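3.2 Storage conditions and peel color

Fruit was obtained at color stage four from the Brisholm ripening rooms in March and divided by hand into lots of 10. Half of the lots were held in open containers and half in vented polyethylene bags. Air temperature was kept constant, and relative humidity was logged every 300 seconds. Peel color was scored against the Illodine chart by two raters working separately, always under the same lamps and on a white surface (Figure 4).
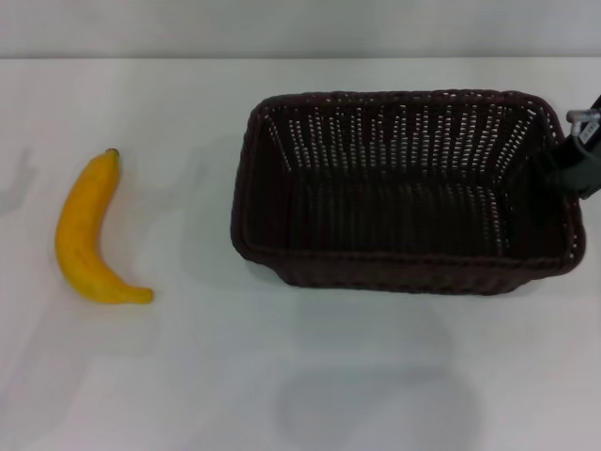 Figure 4. Yellow banana beside an open, dark woven basket on a white tabletop.

The raters agreed on 73 percent of first readings. Most disagreements fell between stages five and six, where the chart asks for a judgment on green at the tips. Freckling was scored separately, as it depends on handling as well as on age. Fruit in open containers reached stage six earlier than bagged fruit, but the bagged lots varied more — a pattern also seen in the Radulović trial. A yellow peel with light speckling was accepted as stage six only if the tip score agreed.
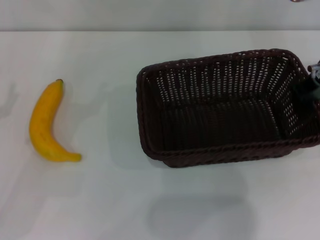 3.3 Weight loss

Each fruit was weighed at 10 in the morning on a Filtimico bench scale. Weight loss was close to linear in the open lots. In the bagged lots it leveled off after the first week, when humidity inside the bags had settled.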